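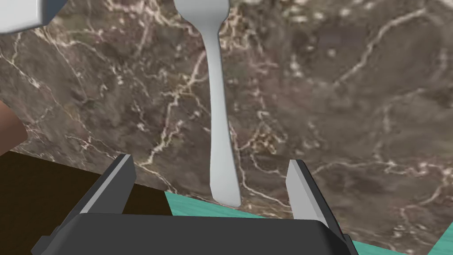 *Fork on brown marble, render*

**Re: Dernico heavy walkers, v3 points costs**

**palegrave** wrote:
Has anyone run the Boltberg list under the v3 sheet? The walker went from 74 to 90 points and lost the reroll on suppression. I can't get two of them plus a command squad into a small game any more.

**Hamdy_Rifles** wrote:
90 is fair. Armour 3 on all facings means light anti-tank needs a flank shot and a good roll. At 74 it was an automatic pick.

**palegrave** wrote:
Armour 3 on the front. Rear is 2, see the errata dated 2020-11-29.

**Hamdy_Rifles** wrote:
Missed that, I'm still on the August PDF. I'd put it at 82 then.

**tinlid** wrote:
Disagree with both. The cost is in the gun. Against infantry in soft cover it outperforms the assault team at the same price and it never tests for panic. Rear armour hardly comes up if you deploy against a board edge.

**palegrave** wrote:
Board edge deployment isn't allowed in the Gellville scenario. Attackers enter from the road.

**tinlid** wrote:
One scenario.

**E. Benkirane** wrote:
I logged the shooting in our Gellville campaign. 2,012 dice thrown by walkers, 392 kills after saves. That's all target types mixed, so treat it with care. I can split out soft cover if it's useful.

**tinlid** wrote:
Please do. Does that include reaction fire?

**E. Benkirane** wrote:
No, own turn only.

**Hamdy_Rifles** wrote:
Then it undercounts. Half the value of the thing is reaction fire down a street.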